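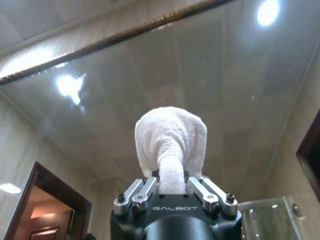
White towel in the gripper.

May 20, 2026 - by the desk notebook keeper

Reread the Larkura quarterly over coffee, and I'm still fond of it! Placement fees grew 3 percent, and the temp side held up nicely - better than Curkora's, anyway. I've left my fair value at 70.

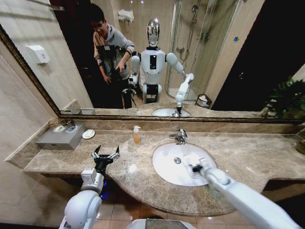 Marble vanity, sink at right.

Still to do: redo the Tanabe margin sheet, row 300 down.

Last updated: May 20

Comments
Is the 3 net of Gredach?
Yes - I took Gredach out first.
Lovely, thanks. Row 4 needs it too.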